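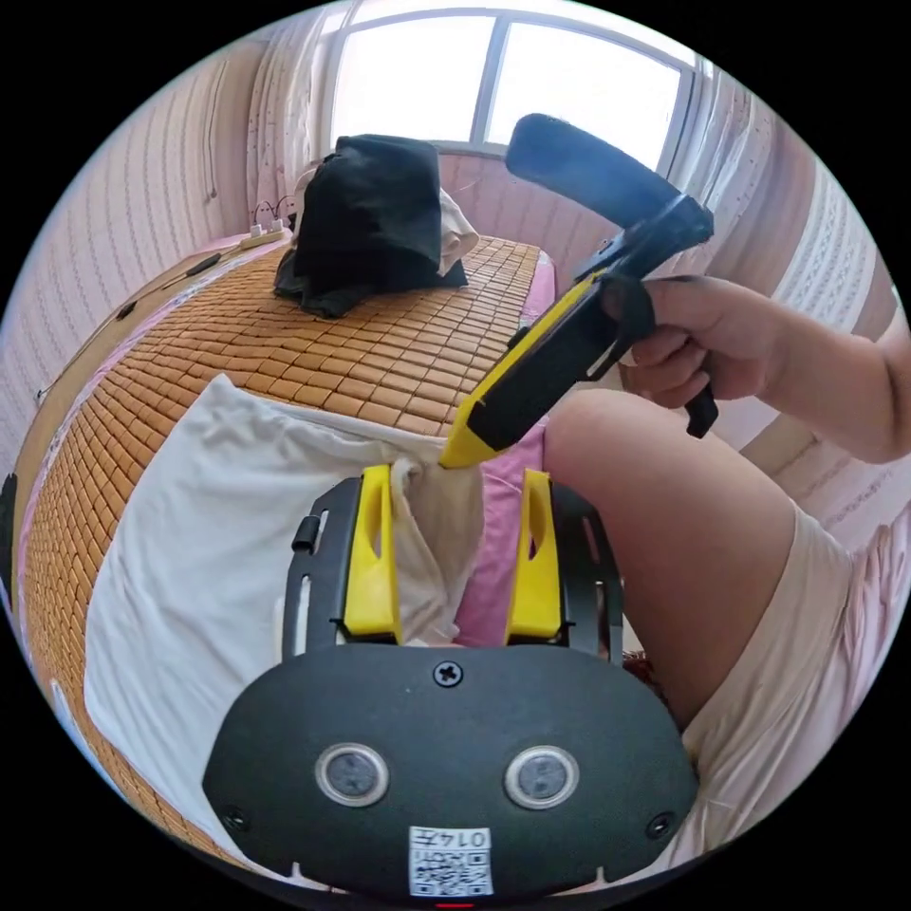
Figure 1. Gripper 0147 holding the white cloth, with the second gripper coming in from the right.

Flokton: Two-Handed Cloth Folding from Hand-Held Demonstrations
Final report, fault investigation section
Hashini Talukder

Summary

Flokton set out to teach a pair of Ogola arms to fold a towel by learning from people folding towels with hand-held grippers. We recorded 200 demonstrations. The arms then failed to fold anything, and on one memorable afternoon in May they tried to shake hands through the test bench. The cause was a labelling error in our recordings: in 58 of them the left and right grippers had been swapped. This section covers how the error got in, why our checks missed it, and what we changed.

What we were trying to do

Each demonstration uses a pair of grippers. The operator squeezes a trigger, the yellow fingers close, and the on-board cameras record what the fingers are up to. Our logging program, Prindico, stores the two streams along with the finger opening and the estimated position of each gripper. The learned controller gets the same views from the robot's wrists and is meant to do the same thing.

We worked on a bed for a lot of this. A bed is a decent place to fold laundry, as most of our families have been pointing out for years. The bamboo mat gave us a firm, patterned surface under the cloth, which helps the position tracking. Plain bedding had given us tracks that wandered off through the wall.

The failure

The first robot trial began at 2 pm with the arms at reduced speed. Both arms moved to the towel, which we applauded. The left arm then reached for the right-hand corner while the right arm reached for the left. The wrists met over the middle of the towel and kept pushing. I pressed the emergency stop. The force limit should have beaten me to it, but we had raised it the day before to stop nuisance trips, and the trip we were now having was not a nuisance.

Nobody was inside the taped area. Damage came to one bent finger, a scuffed wrist cover and the group's mood.

We blamed the controller first and spent most of a week retraining it. It crossed its arms again, with more confidence.

Finding the cause

Prindico assigned left and right by the order in which the grippers connected. Whichever one woke up first became left. For most of the project we switched them on in the same order out of habit, so the rule looked as though it worked. Once we started swapping batteries between takes, the order depended on which battery went back in first.

Our quality check could not see this. It looked for dropped frames, frozen finger readings and lost tracking, and the swapped recordings had none of those. They were lovely recordings. They were also mirror images of what had happened, as far as the hand labels went.

What gave it away was the stickers. Each gripper has a number printed with its QR code, and both numbers can be read in the footage. The log files didn't store those numbers at all. I went through the footage by hand, looking at where the operator's other gripper came into view, and compared that with the label in the log. A gripper recorded as the left one should see its partner on the right. It took two evenings and a great deal of toast.

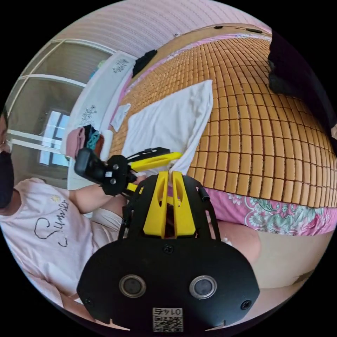
Changes made

Prindico now reads the device number when a gripper connects and refuses to start until each number has been matched to a hand. The operator confirms by squeezing the left trigger, then the right. Squeezing them in the wrong order produces a rude beep that I chose myself.

The swapped recordings were relabelled from the footage. We kept the originals in a separate folder with a name that can't be mistaken for anything useful.

The force limit went back to its original value. Any change to it now needs a second person and a line in the Pruseck lab book. We also added a minimum distance of 70 mm between the wrists, checked outside the learned controller, so a badly taught robot has to stop before it reaches its other half.

Results after the fix

Retrained on the corrected set, the arms went to the correct corners in every trial we had time for. The folds themselves were poor. The towel usually ended up as a sort of parcel, and the second fold slipped out of the fingers more often than it held. That is a grasping problem — a separate one — and it is discussed in the next section.

Still open

If two stickers were ever put back on the wrong grippers after cleaning, our footage check would be fooled. The device number in the firmware should catch it, but we haven't tested this on purpose. The bent finger has been replaced, and the old one is in the drawer under the bench for whoever takes over the project.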